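Gidey back on a two-way deal at 36, are we doing this again
Prerska Hockey Boards > Burora Club Talk

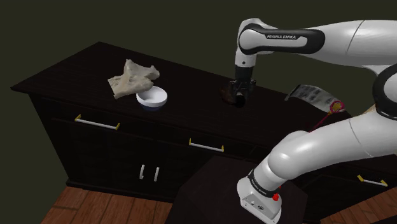 rinkrat_dale
So Gidey signed. Two-way contract, no signing bonus, and he reports to the farm team in Woltora if he doesn't crack the roster out of camp. I watched the press conference on my phone at work and then went back and watched it again, which tells you how work is going. I had planned to stay calm this year. My season ticket renewal is still due in February either way, and at these prices I'll be eating out of a small round white bowl until the playoffs, assuming there are playoffs and there's something in the bowl. Anyway, he looked fit. Thoughts?

slotmachine77
My thought is that 182 career goals don't skate backward any faster than they did last season. He got walked in the Woltora game so badly I felt like I should apologize to my kid.

hipcheck_helen
He was playing on one leg in that game and everybody in the building knew it. Give him a third pair and the penalty kill and he's fine. We have two guys under 24 back there who can't clear a puck without a permission slip.

slotmachine77
And they won't learn if he's taking their minutes.

hipcheck_helen
They had the minutes. We all saw what they did with the minutes.

IlhamPattinasarany
I cover the farm team for the little newsletter, so I'm biased toward anything that gives me a story. But the kids liked having him down there during his rehab stint. He stayed after practice and worked on retrievals with them. Whether that's worth a roster spot I don't know. As a coach who happens to wear skates, sure.

rinkrat_dale
"A coach who happens to wear skates" is also how I'd describe our second line center.

pylon_enthusiast
Leave him out of this, he's my favorite.

rinkrat_dale
Your user name had me worried.

slotmachine77
Has anyone looked at attendance for the last home game? 2,366. In a building with a bar. This signing is to sell jerseys to people who already own the jersey.

hipcheck_helen
I own 2 of the jersey and I'd buy a third.

slotmachine77
I rest my case.

IlhamPattinasarany
For what it's worth he needs 18 more to hit 200. He won't get there killing penalties, but I'd bet he knows the number.

pylon_enthusiast
He got four last year and one went in off his pants.

hipcheck_helen
They all count, even the pants one.

slotmachine77
Fine. If he makes the team out of camp I'll change my avatar to his face for a month. If he gets sent down Helen has to use mine.

hipcheck_helen
I've seen yours. Make it two weeks.

slotmachine77
Two weeks. Deal.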